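Tokex two-arm tabletop cell – setup and upkeep notes

Unit sold as used, as configured at our Brinddale shop. Price on request. Listing updated Tuesday, September 21, 2021.

What you get: two small arms on one front beam, wrist cameras, two-finger grippers, driver boards, cable set, aluminum frame. Walls and corner profiles included. Tabletop stays with the cell. Work items are ours, not part of the sale (plates, rack, etc).

Ships in 2 crates, 112 kg total. Lift gate needed at your end. 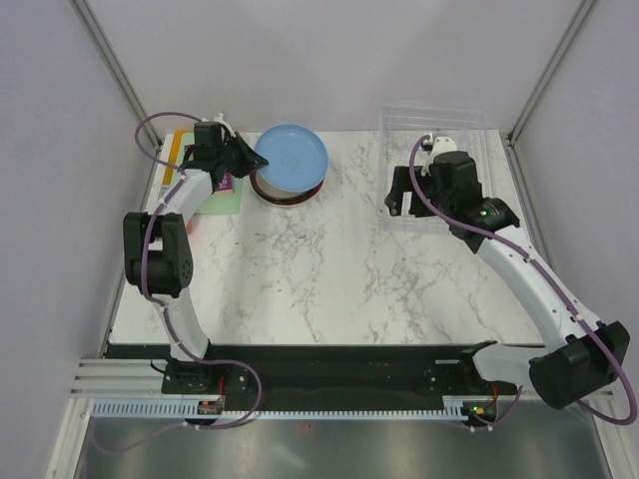

Cables first. Camera leads run the length of each arm and need slack at the elbow and at the base – leave a proper loop, more than you think. Ties snug but not tight. We lost a lead in March from a tie pulled down hard on the lower link, jacket was fine, conductor wasnt. Cost us most of a day to find.

Base screws: check after shipping, again after the first week of running. Do them with power off and both arms parked low. Boards sit out in front of the beam, so no drinks, no loose screws, no metal rulers on that side please.

Homing: left arm first, then right. Wait for the left to stop before you start the other. If the right one stalls partway, look at the cable at the elbow before you touch any settings.

Gripper fingers and pads

Pads are a wear part. Gray felt type, goes under the dark outer skin of the finger. Skin will peel at the edges with plate work, ragged is OK, bare finger against glaze is not. Trim flaps that catch. Change pads in pairs or the grip goes crooked. 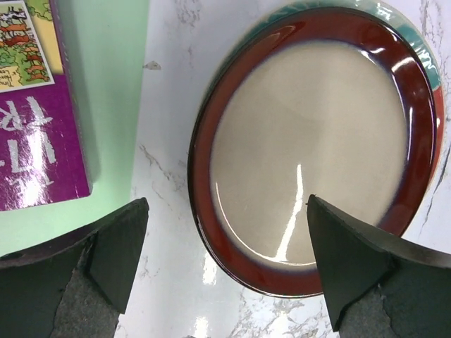 Plate pickup is set for rim grabs, one finger over the well, one outside. Approach slow. Shiny glaze throws long highlights and the wrist camera does not love them, so drop exposure a notch and re-teach if you move your lights. Same goes for a polished top. Kausar Khattak wrote the pickup routine and left comments in it, read them before editng.

Spare pads are Groen, pack of 17, one opened pack goes with the unit. Finger skins come from Ninov, allow a few weeks.

Wrist camera check

Open both fingers all the way, arm straight above the top, look at the live view. Both tips should show, gap between them clear. If one tip has drifted out, the bracket has slipped – loosen, square it up, retighten. Do this one any time the wrist has bumped a rack or a plate stack.

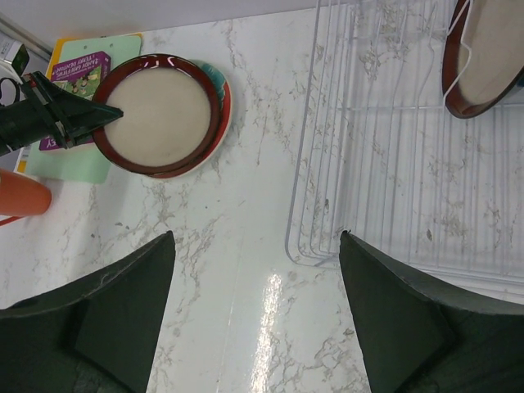
Keep the other arm parked well back while you teach. Its fine for it to be in view, not fine for it to be in reach. Rack position gets saved with the job, so tape the corners once youre happy.

Lens wipe daily, dry cloth. No glass cleaner on the brackets.

Questions on setup or to come see it run: ask for Samina Hayat at the Brinddale counter. Bring your own plates if you want them tried.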